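Section 4: Moving, Checking and Storing the Table

This section covers the Nornau folding table with the long rectangular top. The bench version (Lemma) has its own sheet and its legs lock differently, so do not use these steps for it.

4.1 Before you lift

1. Clear the top completely. Cups, chargers and paper slide as soon as one end rises.
2. Check that the leg locks at both ends are engaged. Each lock clicks. If you did not hear the click, press down on the crossbar with your palm until you do.
3. Walk the route. Doorways need a clear opening of at least 700 mm for the folded table. The open table should stay in the room where it was set up.
4. Roll up rugs and move cords out of the walking path.

Caution: Do not drag the open table. The feet will mark a wood floor, and side load bends the leg braces.

4.2 Moving the open table a short distance

The table is moved from its two short ends, one carrier at each. Wear closed shoes.

1. Stand facing each other across the length of the table.
2. Hold the short edge with your hands apart, near the corners if you can reach them comfortably.
3. Agree on who gives the word. Lift on that word and keep the top as close to level as you can.
4. Take short steps. The carrier going backward sets the pace.
5. Lower both ends together. Keep your toes out from under the feet of the table.

Note: A slight tilt is fine while you adjust your grip. If one end is clearly higher for more than a few steps, set the table down and start again.

Caution: Keep fingers clear of the leg hinges under the top. Hold the edge of the top only, never the crossbars.

4.3 Checking the surface

Look along the top from one short end with the room lights on. Small marks show up best at a low angle. Check the near edge as well as the middle.
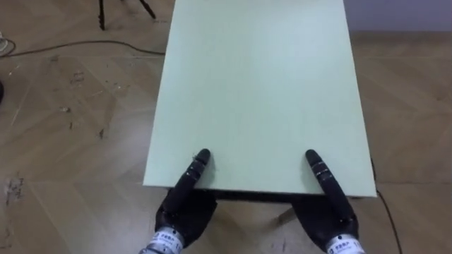
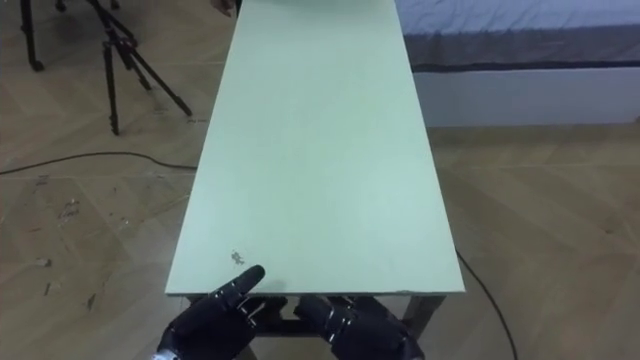 The top seen along its length, from one short end.
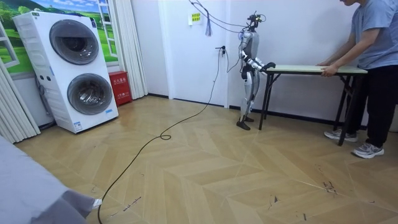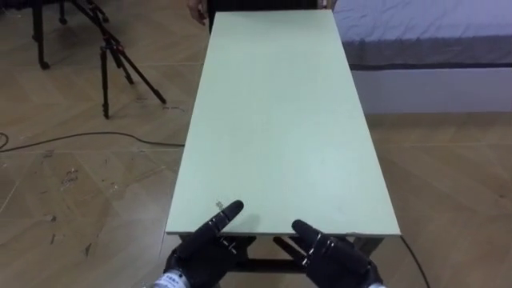 Wipe the top with a damp cloth and a drop of dish soap, then dry it. If a mark stays after two passes, treat it as a scuff and leave it alone. Scouring pads and melamine sponges take the finish off and leave a dull patch larger than the mark you started with. Okon touch-up paste may be used on chips in the top but not on the edge, where it peels.

Run a dry cloth along the edge. If it snags, stop using that end for carrying until the edge has been repaired.

4.4 Folding and storage

1. With the top cleared, turn the table onto one long side. Lay a blanket down first.
2. Release the lock at one end and fold those legs flat. Repeat at the other end.
3. Fasten the strap. It should be snug but should not bow the legs.
4. Store the table upright on a long side, leaning no more than 200 mm out from the wall at the base. Do not stack more than two.

Keep the table away from radiators. A gap of 60 cm is enough. If the storage space goes above 70 percent humidity, stand the table on blocks and leave the strap off.

Replacement feet and straps are listed under Burnside parts in Section 6.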